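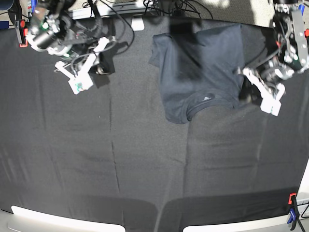 Lurnix roof blind kit review: one summer under a glass roof

Our lean-to sunroom faces southwest and has a glass roof, so from May on it gets too hot to sit in after lunch. I looked at replacing the roof with solid panels, but the quotes were well over what we wanted to spend. The Lurnix kit is a set of fabric blinds on tensioned wires that you fit yourself. I bought the four-blind version in the spring and have now used it long enough to say something useful.

What you get

Four pleated blinds, eight lengths of steel wire, end brackets, a bag of screws, a pull pole and a paper template. The fabric is a gray honeycomb with a foil backing. Lurnix says it blocks up to 91 percent of solar heat. I can't test that figure, but I did keep a thermometer on the same shelf before and after. On a clear afternoon in July with the blinds open it read 94 degrees at 3 p.m. The next day, with much the same weather and the blinds closed, it was 10 degrees lower.

Fitting

The instructions say two hours. It took me most of a Monday, and I had help from my neighbor Haris Virk for the part where one person holds the blind and the other threads the wire. I would not try that alone on a stepladder.

Measure each bay separately. Ours looked identical and one was narrower by 3/8 inch, which was enough for the bottom rail to rub. Lurnix recut that blind for 30 dollars and had it back to me inside two weeks.

The brackets are fine on timber rafters. For aluminum bars you need the clamp set, sold separately for 19 dollars, and the product page doesn't make this clear.

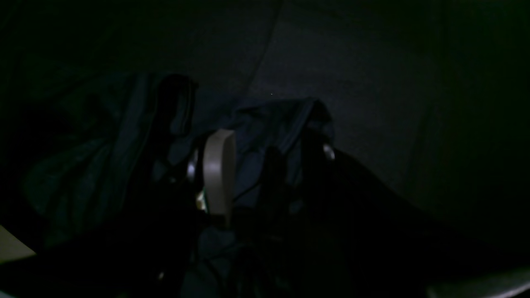 Daily use

The blinds slide easily and stay where you leave them. The pole hook is small and takes a few tries to catch, more so in bright sun. After a month two of the wires had gone slack and the fabric sagged in the middle. A quarter turn on the tension screws fixed it – check them after the first hot spell.

The pleats collect dead flies at the low end. A vacuum with the brush attachment gets most of them out.

How it compares

I also had samples from Altumetti and Bravo. The Altumetti fabric felt heavier and came in more colors, but they only sell it with professional fitting. The Bravo sample had no foil backing. Stemska makes a motorized set that I'd have liked for the two high bays, at nearly three times the price.

Verdict

Good fabric, average hardware, poor instructions. The room is usable in the afternoon now, though still warm. I'd buy the kit again for a small roof with straight bays and order the clamps at the same time.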